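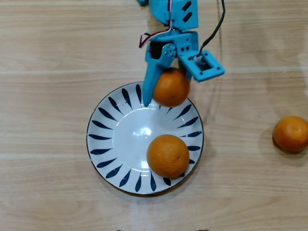

Review: the Kosik printed arm kit and the Brenel imitation learning method

By Hadiza Nwachukwu

Kosik sells its small desktop arm as a bag of blue printed parts, a set of servos and a control board. Brenel is the training method that most people seem to run on it. We tried the two together, as the write-up that comes with Brenel makes a fairly strong claim: that a cheap arm with a bit of slop in the joints can learn to sort objects from a small set of demonstrations. I wanted to know how well that holds on a bench that isn't the authors' own.

Building it

Imtiaz Nanayakkara put the arm together in two evenings. The printed parts were clean and only one hole needed drilling out. The screws for the servo horns are tiny and the kit has no spares, so do it over a tray. The wiring is the weak point. The servo leads are left to run along the outside of the arm, and there are no clips for them. A lead that loops out too far will catch on things when the wrist turns. We added cable ties after the first week.

The gripper is a single long finger working against the servo mount. It is a simple design and it suits round things. A mandarin sits in it well. Flat things are another matter, and we gave up on coasters quite early.

How the method works

You move the arm by hand through the task, over and over, while the software records joint angles and video. Brenel then trains a policy which predicts short runs of movement instead of one step at a time. The part that is new is the way it handles backlash. It learns a correction for each joint from the gap between where the servo was told to go and where it ended up. There is nothing to calibrate, which I liked.

Our task was moving mandarins between a plate and the table. We recorded 275 demonstrations, with the fruit put down in a different place each time. Training took 11 hours on our desktop machine.

Results

We ran 1468 attempts in December, split evenly between Brenel with the joint correction switched on and Brenel with it off. Afroza Rathnayake reset the table between runs and marked the scores.

With the correction on, the arm was clearly better at the pick. It came down over the fruit and closed on it first time in most runs. With it off, the finger often landed short and pushed the mandarin away. So the main claim stands up, at least for this task.

Placing was less good. Fruit set down near the rim of the plate tended to roll, and the policy had no idea what to do about a mandarin that had moved after it let go. It would go back to its rest position as if the job were finished. The write-up does say that recovery is not covered, but it says so in one line near the end.

We also tried a plain white plate in place of the patterned one used for training. Picks from it got worse. Adding new demonstrations with the plain plate brought them back up, so plan to record with more than one plate from the start.

Against the other option

Our old baseline is Gunawardena, which needs a proper calibration every time the arm is moved. On picks it came close to Brenel with the correction on. On setup time it lost badly.

Gripes

The recorder drops video if the disk is slow, and gives no warning. The two wrist servos get hot after a long session and we had to stop for breaks. The manual still shows an older gripper.

Would I use it again

Yes, for picking. The Larkholm group has asked to borrow our demonstrations, and Bontu Asfaw is putting them in order now. The next thing we try will be lemons, on the same settings.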